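Skiltham Stitchers Forum > Garment Care > Faded tees: dye them or leave them alone?

kiri_m
OK I have to share this because I'm so happy with it. I finally tried overdyeing my old blue cotton tees instead of tossing them, and I'm hooked! I used Plutau liquid dye in slate, one bottle for 2 shirts, in the big stockpot on the stove. The collars came up the same shade as the body, which I really did not expect. Has anyone else gone down this road? What do you use for cotton that's been washed to death?

juraj_j
Welcome to the club. My advice is to weigh the shirts dry before you start. All the charts go by dry weight and people guess and then wonder why it came out pale. I also add the salt after the first ten minutes, never at the beginning.

NgaTon
I'm going to be the grump here. I like a faded tee. A blue that has gone a bit gray and lavender over the years is a color you can't buy, and you lose it the second it hits the pot. Wash inside out, cold, line dry in the shade, done.

kiri_m
Nga, I hear you, but mine were streaky! Sun streaks on the shoulders from August on the clothesline. There's charming faded and then there's that.

NgaTon
Fair. Streaks I would dye.

canan.a
Stovetop dye never lasted for me on cotton. The all-purpose stuff bled for weeks and I ended up with a pink pillowcase. I switched to Clillix cold-water fiber reactive and it's a different world – you need soda ash and a bucket and some patience, but it stays put. It's also way easier on the fabric than simmering it.

juraj_j
Disagree about it being easier on the fabric. Cotton doesn't mind hot water. What wears out a tee is the dryer. Look at your lint trap!

canan.a
I didn't say hot water kills it, I said simmering is harder on it, because you're stirring the whole time. Seams twist. I have a tee where the side seam now sits on my belly.

thien_h
Side seams twist because of how the knit was cut, it happens with no dye anywhere near it. You can pull it back a bit while it's damp. Grab the hem and the shoulder on opposite corners, give it a good tug, then lay it flat. Works on maybe half of mine.

Canan, where do you get the Clillix? The craft place on my side of town only carries the purple.

canan.a
Đinh Fabrics has all the colors, back wall next to the zippers. They're open Sunday now too. The "storm blue" is gorgeous, it leans a little purple on cotton.

NgaTon
Leans a little purple, you say. So you can pay money for the color I get for free :)

kiri_m
Ha! OK, I might get a storm blue and do a side by side. I have 3 more shirts in the pile. Will weigh them this time, Juraj.

thien_h
Adding my blue since we're comparing. Never dyed. I'm on the fence, so tell me what you think.

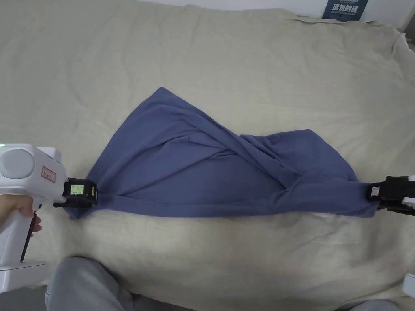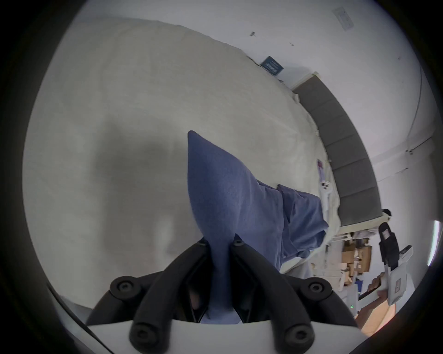
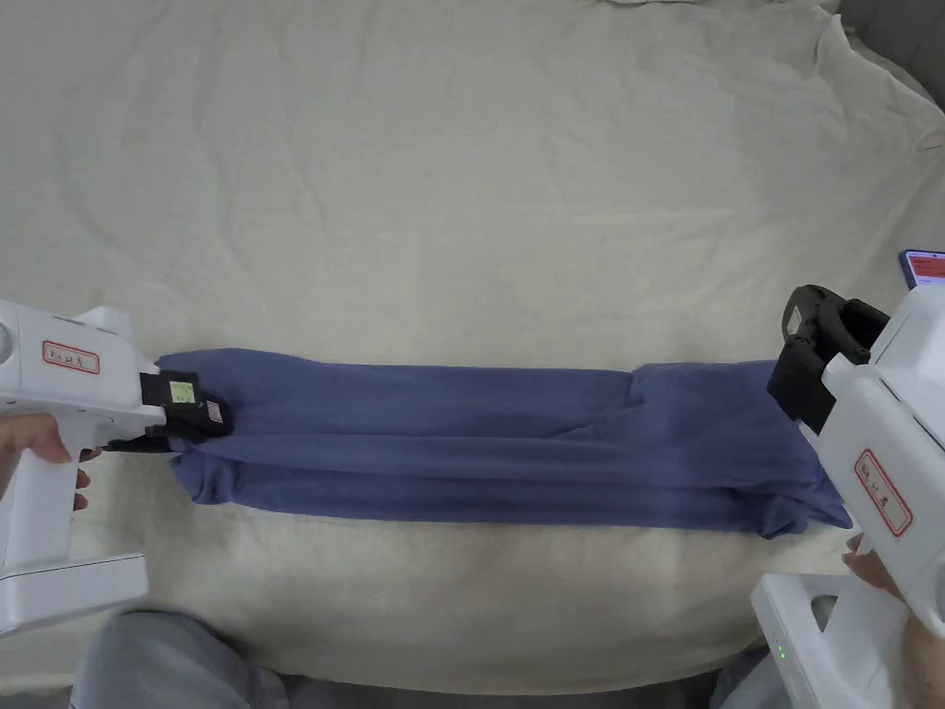

Same blue in all three, on the off-white sheet in the first and last

NgaTon
LEAVE IT. That is exactly the shade I was talking about. Please.

juraj_j
I'd dye it. Navy would cover very nicely over that.

canan.a
Not navy! Storm blue, half strength, and it would still look like itself. Do a test on the inside of the hem first.

kiri_m
Third picture is making me want to go fold my whole drawer lengthwise. I vote storm blue too, but test the hem like Canan said, and report back!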